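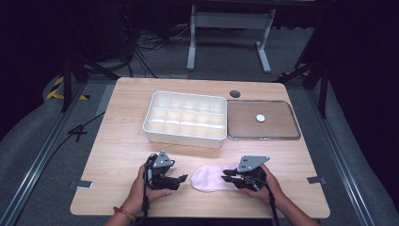 HAND TOOLS › GRIPPERS › PAIRED

Workshop » Equipment » Handheld grippers » Fluvo pair

Reading time: 2 minutes

Fluvo handheld gripper pair

The Fluvo is a two-handed gripper set for people who build manipulation rigs at home or in a shared workshop. One unit goes in each hand. The jaws are black, and each unit carries a grey triangular mounting plate on top. Both units are cabled. The design began as a bench project at the Hornstead shared workshop and is sold as a kit or ready built.

Typical work is small and soft, or small and flat. A sock laid out between the two jaws is a good first task, as thin knitted fabric shows up poor jaw alignment quickly. A shallow clear tray with a single disc in it is harder. The disc sits low, and the rim limits the angle of approach. For sorting, a divided tray with three rows of five compartments gives enough targets for a full session without moving the tray.

Table and frame

Any flat top will do. We use a light wooden one with rounded corners, held to aluminium rails by small metal brackets at the front. A grommet hole at the back edge takes cables off the work area. Keep the gripper cables towards the operator and clear of the jaws – a cable dragged across the table will move light objects. Mark the floor where people are likely to step over leads.

In the kit

Left and right gripper bodies
Jaws, fitted
Mounting plates, one per gripper
Cables, 2
Fixings bag, 30 screws (6 spare)
Printed build sheet

Assembly

Build the left unit first. Fit the jaws before the plate, then close them by hand and check that the tips meet along their full length. If they cross, slacken the jaw screws and reseat. Tighten the plate last. The right unit is a mirror of the left and its parts are not interchangeable. Allow an evening for the pair.

The Drivero control board is sold separately. Boards bought before May need the newer connector, supplied free on request. The older Cardoso plate does not fit this version.

Orders and spares: Evander Rankin, Hornstead.

Comments

pkelsall
Is the plate drilled for anything else or only your own mount? I have a bracket from the Cardoso version I would like to reuse.

Evander Rankin
Only ours. You could drill it, but stay clear of the corners.

mossbank_dave
Built mine over two evenings. Left one was fine, right one crossed at the tips until I reseated it as per the sheet. Socks are fine now, coins are not.

tinwhistle
Any chance of longer cables? My bench is 13 feet from the controller.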